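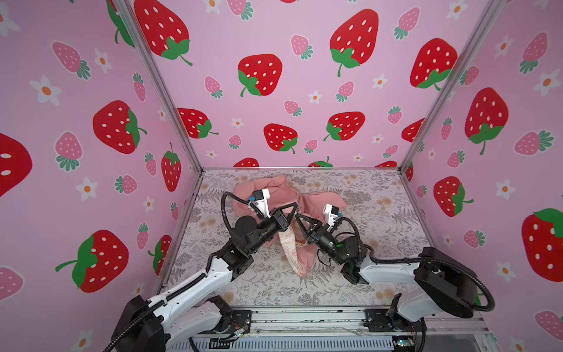 Muss man Kinderjacken vor dem Abgeben bügeln? Bügeln ist nicht nötig, glatt gelegt und mit geschlossenem Reißverschluss oder geschlossenen Knöpfen reicht völlig.

So, und damit ist die Frage beantwortet, die mir in den letzten Tagen am häufigsten gestellt wurde (beim Bäcker, am Schultor, einmal sogar durchs offene Autofenster). Es ist nämlich wieder so weit: Im April macht die Kleiderstube in Dimow nach der Winterpause auf, und zwar am neuen Platz, im ehemaligen Laden von Merrick gleich hinter der Brücke. Ich war schon drin und habe einen Vormittag lang mitgefaltet, und ich kann euch sagen, mir tun heute noch die Schultern weh!

Ataahua McAlister leitet die Stube jetzt im dritten Jahr, und sie hat dieses Mal richtig viel Ware bekommen. 376 Kinderjacken liegen schon im Lager, dazu kommen Hosen, Pullover und eine ganze Wand voller Mützen. Ein großer Teil stammt aus der Sammlung in Bostlow, wo im Februar gleich mehrere Kindergärten mitgemacht haben. Valentin Mallet hat alles mit seinem Lieferwagen herübergebracht, in drei Fahrten, und bei der letzten ging die Hecktür nur noch mit Schwung zu.

Verkauft wird nach Größen. Früher hing ja alles nach Farben, das sah hübsch aus, aber wer eine 116 suchte, war eine halbe Stunde beschäftigt. Jetzt gibt es für jede Größe ein eigenes Regal, und die Jacken liegen flach übereinander, mit dem Kragen nach vorn. Das spart Platz, und Bügel hatten wir sowieso nie genug. Lallov, der Baumarkt an der Umgehungsstraße, hat die Bretter zum halben Preis abgegeben, dafür an dieser Stelle ein dickes Danke.

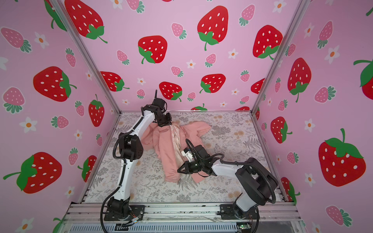 Beim Falten habe ich übrigens einiges dazugelernt, obwohl ich dachte, nach zwei Kindern könnte ich das. Ataahua legt jede Jacke erst mit der Vorderseite nach oben hin, streicht die Ärmel aus und klappt sie dann nach hinten, erst links, dann rechts. Zum Schluss kommt der Saum hoch bis knapp unter den Kragen. Klingt simpel, aber wehe, das Ding liegt so zerknautscht da wie die rosa Jacke, ein Ärmel nach oben rechts, der Saum nach unten und in der Mitte schaut das cremefarbene gemusterte Innere heraus! Da hilft nur: am Kragen anfassen, einmal kräftig ausschütteln und von vorn anfangen. Und wenn man schon das Innere sieht, gleich nach Flecken und losen Nähten gucken, das wird beim Einsortieren gern vergessen.

Was die Sachen kosten? Jacken drei Euro, alles andere einen Euro, Mützen gibt es dazu. Im letzten Jahr sind so über 1000 Euro zusammengekommen, das Geld ging an die Schulbücherei, und dort landet es auch diesmal wieder. Die Bücherei wünscht sich vor allem neue Bilderbücher für die Kleinen.

Abgeben könnt ihr noch bis zum Ende des Monats, immer vormittags zwischen neun und zwölf, bitte gewaschen und in Tüten, auf denen die Größe steht. Schuhe nehmen wir nicht an, Bettwäsche auch nicht. Wer beim Falten helfen mag, kommt einfach vorbei, Kaffee steht bereit, und ich bringe beim nächsten Mal den Zitronenkuchen mit. Gesucht werden außerdem noch zwei Leute für die Kasse, am liebsten für den ganzen ersten Verkaufstag. Meldet euch dafür bitte direkt bei Ataahua im Laden.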